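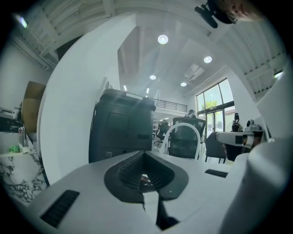

Filed under: Workshop Builds / Grippers
6 min read

If you've printed the body and both fingers from part one, you're past the boring bit. This page covers the pads, the grip inserts, the marker cube and the first go at holding something awkward. I built my pair over three evenings at Mazurek, the shared workshop where I rent a shelf, and I made enough mistakes that you shouldn't need to repeat any of them.

You'll want the body shell, two curved fingers, the black rubber pad with the V in it, the ribbed inserts, a small file, a hex key, isopropyl and a bit of patience. My rubber came off a sheet of Pornumis, 3 mm thick, but anything soft and grippy will do.

Start with the pad. Clean the pocket in the body first – properly, with isopropyl, and let it dry. I skipped this the first time and the pad walked out of its seat by teatime. Press it in from the wide end of the V and work towards the point with your thumb. If it bulges in the middle it's too long, so take it out and trim the wide end. Don't trim the point! There's hardly anything there to begin with and you'll be cutting a new one (ask me how I know).

The ribbed insert goes in at an angle, and it should be a tight push fit. If your printer runs a bit fat, file the insert and leave the body alone, as inserts only take 11 minutes to reprint and the body took mine all night.

Now the fingers. Put the screws in loosely, close the fingers by hand, check they meet evenly, and only then tighten up. Go a quarter turn at a time on each side. When they're right you can open and close the whole thing fifty times and hear no clicking at all. I counted 50 on each, out loud, much to the annoyance of everybody else at the benches.

Next is the marker cube. Print the patterns on matt paper or matt sticker sheet. Gloss catches the ceiling lights and the tracking goes all over the place. Trim each pattern so there's still a white border round the black, stick it down flat, and write down which number went on which face. Do the left and right cubes on separate days if you're anything like me, or at least with a cup of tea in between. Maja Wysocka, who did the tracking script, spent a whole evening hunting a bug in February that was just me having swapped two faces.

Once the cube is on, find a clear table and something to pick up. I'd go for an object with a fat end and a thin end, because it shows up a weak grip straight away. A hair dryer is great for this.

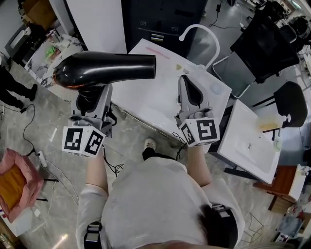

Keep your elbows in and let your forearms do the work. Close slowly until you feel the fingers give a little, then lift a few centimetres and hold. If the nose starts to droop, you've either got hold of it too far back or the pads need a wipe. Try moving your grip along before you start taking screws out again.

Cables are the other thing. Leave enough slack that you can reach right across the table, and look where they go before you step back. I use the soft Illamar ties to keep mine together near the handle, and I never pull them tight. A pinched cable gave me dropouts that looked exactly like a software fault, and I lost a Saturday to it.

When you can do ten lifts on each hand without a slip, swap hands and do them again. My left was always worse, and the cure was a slightly longer insert – file is called zimura_insert_927 in the Zimura folder, if you want to try it.

Part three will be calibration, as soon as I've got the second pair wired up.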